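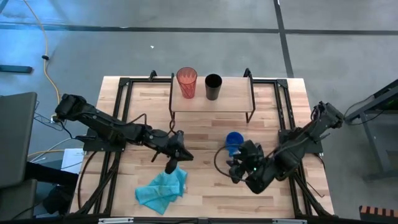
Why Is Wood Stripy?

Look closely at a wooden table or floor. You will probably see lines running along it. These lines are called the grain, and they come from the way a tree grows.

A tree gets wider every year. It adds new wood just under its bark. In spring the tree grows fast and makes pale wood. Later in the year it grows slowly and makes darker wood. One pale band and one dark band make a growth ring. If a stump has 30 rings, the tree was 30 years old when it was cut.

When a log is sawn into long boards, the saw cuts through the rings. On the board they show up as lines.

What is a knot?

A knot is the place where a branch joined the trunk. The trunk kept growing and wrapped itself around the bottom of the branch. Knots are often darker than the wood near them, and harder too.

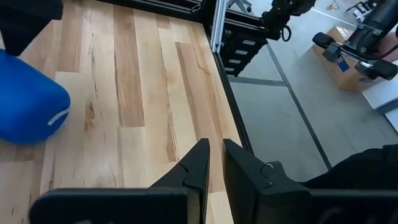
Grain streaks and darker brown knots in a wooden tabletop.

Try it yourself

Put a sheet of paper on a bare wooden board and rub it gently with the side of a crayon. Try 3 different boards and compare the patterns.

Written by Lucimara Aguiar. Last updated 11/3/25.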